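Limpeza de mesas em espaços de estudo partilhados
Relatório de projeto, unidade curricular de Higiene e Gestão de Espaços

1. Introdução

O edifício Rimwood tem, num piso alto, uma zona de mesas redondas que os estudantes usam para almoçar, estudar e fazer trabalhos de grupo. As mesas são limpas de manhã pelo serviço do edifício e, durante o resto do dia, ficam ao cuidado de quem as ocupa. O nosso grupo quis saber se um borrifador e um pano deixados à disposição chegam para manter os tampos em bom estado até à tarde.

O trabalho decorreu em fevereiro. Partimos de um inquérito interno da associação Clullus, em que o estado das mesas aparecia como a segunda queixa mais frequente, depois da falta de tomadas.

2. Material

Usámos borrifadores de gatilho com detergente neutro diluído em água e panos laváveis. A diluição foi a indicada no rótulo do detergente. Os panos eram recolhidos ao fim do dia e lavados a 70 graus na lavandaria Siddiqui, que fica do outro lado da rua.

Comparámos dois modos de aplicação:
a) borrifar diretamente o tampo e passar o pano;
b) borrifar o pano e só depois passá-lo na mesa.

3. Procedimento

Cada limpeza foi registada numa folha com a hora, o modo de aplicação e o estado do tampo antes e depois, numa escala de 1 a 5. No total, foram registadas 109 limpezas. Em 33 delas havia manchas secas de café ou de molho, que tratámos como grupo separado.

Os passos foram os mesmos para todos os participantes:

Passo 1. Afastar o que estiver pousado na zona a limpar. Casacos e mochilas podem ficar nas cadeiras.

Passo 2. Pousar o pano no tampo, ao alcance da mão.

Passo 3. Segurar o borrifador e aplicar o produto conforme o modo sorteado. Havendo cabos ou aparelhos em cima da mesa, usar sempre o modo b.
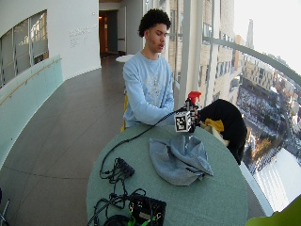 Passo 4. Passar o pano do centro para a borda, dobrando-o quando uma face estiver suja.

Passo 5. Esperar dois minutos e preencher a folha.

4. Resultados

Nos tampos sem manchas secas, os dois modos deram classificações finais quase iguais. O modo a gastou mais produto e deixou marcas de escorrimento junto à borda em várias mesas. Nas manchas secas, o modo a funcionou melhor, desde que o produto ficasse um pouco na superfície antes de se passar o pano.

O consumo total foi de 1245 ml de produto diluído. A maior parte foi gasta entre as 13h e as 15h, a seguir ao almoço.

5. Limitações

A escala de 1 a 5 depende de quem preenche a folha, e não fizemos uma segunda avaliação independente. Os dias de chuva também não foram tratados à parte, embora nesses dias a zona tenha mais gente.

6. Proposta

Sugerimos um borrifador e um pano por cada grupo de mesas, num suporte de parede do modelo Govar, já usado na copa do segundo piso. As instruções devem caber numa só folha e indicar o modo b como regra, com o modo a reservado para manchas secas. A recolha dos panos pode ser feita à sexta-feira, com uma troca intermédia a meio da semana.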